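# Gidunora simulator pack: stuff people ask me

I'm Anahera Pryor, I answer the mail for the Gidunora pack, and these come up a lot.

**Do I need a real arm to use it?**
Nope! Everything runs on your computer. If you do own a Tipoki arm, you can move your programs over later with the export tool.

**What's in the basic pack?**
One arm, one two-finger gripper, 4 starter rooms and 20 practice tasks. The rooms can be repainted as often as you like (I lose whole evenings to this).

**How many surface textures do I get?**
3000, counting the brick, stone, tile and fabric sets. You can let the program pick them at random or choose your own.

**Will it run on my old laptop?**
Probably, if you turn the shadows down. Mine is pretty tired and it copes fine at the medium setting.

**Can I look through the wrist camera?**
Yes, press V. You get the gripper up close with whatever room you loaded behind it, and random textures can give you some wild pairings. I kind of love them.

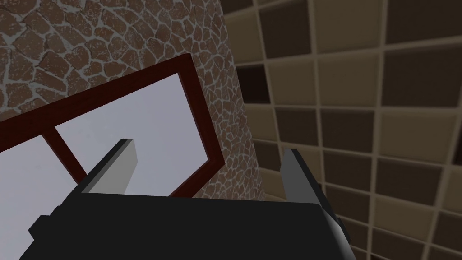
*Wrist view: open gripper, stone wall and window, brown tile on the right.*

**Can I swap the gripper?**
Only in the full pack, which has 11 of them. Upgrading keeps your saved rooms.

**Does it work with Vornemard files?**
Version two and up, yes. Older ones need to be saved again first.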